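Card sleeve (stationery)

A card sleeve, also called a card holder or card pocket, is a flat pouch of plastic film, paper or coated fabric used to protect and carry a card of fixed size. Sleeves are used for identity cards, transit passes, bank cards, library cards and membership cards. They differ from card cases, which are rigid and close with a lid, and from wallets, which also hold paper money.

History

Early sleeves were folded from heavy paper or oilcloth and were sold mainly to railroad season-ticket holders. Clear film came into use once thin cellulose sheet could be made in rolls. Cellulose yellowed and cracked along the folds, and it was later replaced by vinyl. The Lutberg works, a maker of ledger covers, listed 12 patterns of clear sleeve in its first stationery catalog, four of them with a second pocket. The town of Nondarska adopted a two-pocket sleeve for its streetcar pass, with the pass on one side and the fare table on the other. The first issue ran to 1,529 sleeves.

Materials

Most clear sleeves are made of polyvinyl chloride (PVC), polypropylene or polyethylene terephthalate (PET). PVC is soft and easy to weld, but it contains plasticizers that can move into printed ink over time. Polypropylene contains no plasticizer and is preferred for long storage, although it scratches more easily. PET is the stiffest of the three and the clearest. The Caron grade of film, at 240 micrometers, was made for sleeves handled every day, and a lighter grade of 183 micrometers was sold for filing.

Manufacture

Two layers of film are fed from rolls and joined along the edges by heat or by high-frequency welding. High-frequency welding works well on PVC and poorly on polypropylene, which is normally joined with a heated bar. The open edge is left unsealed and may be given a thumb notch. Folding sleeves are made as one strip with a weld down the center that serves as the hinge. After cooling, the strip is die-cut and the corners are rounded. 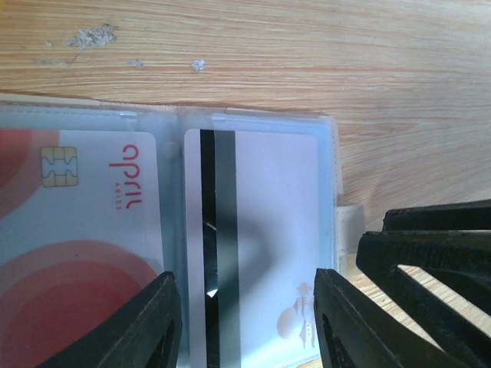

Why do printed cards sometimes stick to the inside of a vinyl sleeve?
Plasticizer in the vinyl moves to the surface and softens the ink or toner on the card. Heat and pressure speed this up, and a polypropylene or PET sleeve avoids it.

Sizes

The pocket is cut slightly larger than the card in both directions. Bank and identity cards in the ID-1 format measure 85.60 by 53.98 mm. Business cards have no single standard, and sleeves for them are sold by region. The Zimesum pattern, an oversize pocket, accepts a card already placed in a thinner inner sleeve.

Care

Plastic sleeves are cleaned with a damp cloth and mild soap. Alcohol and acetone can cloud the film or weaken the welds. The card is removed before cleaning, and the pocket is dried fully before the card is put back.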